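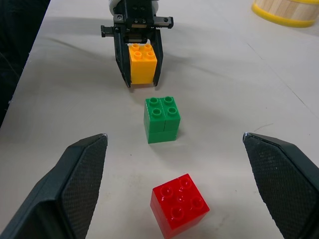

Why Do Bricks Overlap in a Wall?

Find a brick wall near your home or school and look at the lines between the bricks. The lines that go from side to side run straight along the whole wall. The lines that go up and down do not. They stop at the top of each brick, and the next one starts somewhere else.

Bricklayers do this on purpose. The pattern the bricks make is called a bond.

What happens without a bond

Suppose you stack bricks one right on top of another, so that you have a row of towers standing side by side. From the front, this looks like a wall. But each tower stands by itself. If you push one, it can fall over and the others will not help it stay up.

Now suppose you start again. Lay one row of bricks end to end. When you lay the second row, put each brick so that it sits half on one brick and half on the next. Each brick now presses down on two bricks below it, and most of them have two bricks pressing down from above. If you push on one brick, its neighbors hold it in place.

Sharing the load

Bricks are heavy. The bricks at the bottom of a wall hold up all the bricks above them, and often a floor and a roof too.

When the bricks overlap, the weight spreads out as it goes down. One brick passes its weight to two bricks. Those two pass it to three, and those three pass it to four. By the time the weight gets to the ground, it is shared by many bricks.

Spreading the weight also helps when the ground is softer in one spot. In a wall made of separate towers, the tower over the soft spot would sink and leave a gap. In a bonded wall, the bricks on both sides carry some of the extra load.

Kinds of bonds

The long side of a brick is called the stretcher. The short end is called the header. Bricklayers use these words to name the patterns.

Running bond. Every brick shows its long side, and each row is moved over by half a brick. This is the pattern you will see most often on newer houses.

English bond. One row shows only long sides and the next row shows only short ends. The bricks that show their ends reach back into the wall and tie the front to the back.

Flemish bond. Each row goes long side, short end, long side, short end. It takes more care to lay.

Stack bond. The bricks are lined up in straight columns with no overlap. Builders sometimes use it for decoration, and they put metal rods or wire in the wall to make up for the missing overlap.

What does mortar do?

Mortar is the gray or tan material between the bricks. It is made of sand, water and cement or lime. It goes on soft and then gets hard.

Many people think of mortar as glue. It does help the bricks stick together, but it has other jobs. Bricks are never perfectly flat, and mortar fills in the small bumps and dips so that each brick sits evenly. It also helps keep out wind and rain.

A bricklayer at work

Xiomara Haverford lays bricks in Iltutbridge. She starts work at 8 in the morning. Before she lays the first row, she sets the bricks out on the ground with no mortar to see how they fit. Then she builds up the corners and ties a string between them. The string shows her where the top of the next row should be.

"If the first row is crooked, every row after it is crooked," she says. "I check it, and then I check it again."

At the end of every second row she needs a half brick, so that the end of the wall comes out straight. She cuts it with a hammer and a wide chisel called a bolster.

In February she watches the weather. If mortar freezes while it is still wet, it can crumble later on.

Try it yourself

You will need 25 small wooden blocks or toy bricks, all the same size, and a flat table.

Build a wall in straight towers, five blocks wide and five blocks high. Push gently with one finger on a block in the top row. Watch what moves.

Take the wall down and build it again with each row moved over by half a block. The ends will be bumpy, and that is fine. Push the same spot just as gently. Do more blocks move this time, or fewer? Does the wall feel harder to push?

If your toy bricks snap together, you can pull on them as well. Lift one tower, then lift one block from the overlapping wall, and compare what comes up with it.

Words to know

Bond: the pattern bricks make in a wall
Course: one row of bricks
Header: the short end of a brick
Mortar: the material between bricks
Stretcher: the long side of a brick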